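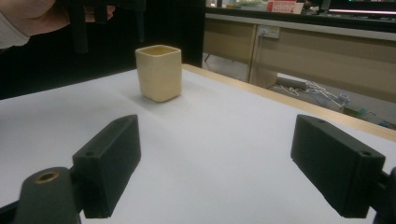
Teodoro Sotomayor
3/25/19

OK, robot chores thread! I've spent months reading and tinkering, and I keep getting the same question from my family: can a machine clear the table yet? (Short version: kind of, and I'm thrilled about the kind of.)

2/ Picking up one cup on a clean table is pretty much there. Two fingers, straight down, squeeze, lift. The Wivum arm at our shop did 1,000 lifts over a long weekend and dropped 18. I stood there grinning like a kid for the first fifty.

3/ Then put the cup next to a plate and a wet spoon and watch the numbers slide. Clutter is still the hard part. So is anything see-through. Glasses, ugh.

4/ Small light cups are sneaky too! Come in a little off center and one finger touches first, and over it goes. My fix was slowing down the last inch. Boring, works great.

5/ On the shop floor it's a different story. Manzano has an arm loading trays all day, 4,000 parts a shift, same tray, same spot. Nobody's toddler moves the tray. That helps a lot.

6/ Laundry: no. I saw the Skendach folding demo in November and loved it, but one towel took longer than my whole basket.

7/ Cost, for those asking: my home setup came to $3,550 with the used arm, and that's before the second set of fingers (I bent the first).

8/ So would I let one unload my dishwasher? Plastic stuff, top rack, with me standing next to it, yes, tonight. Grandma's plates, no way.

9/ Trying bowls next, then mugs with the handle facing the wrong way. If you've run a Kalau gripper on bowls, tell me what pads you used!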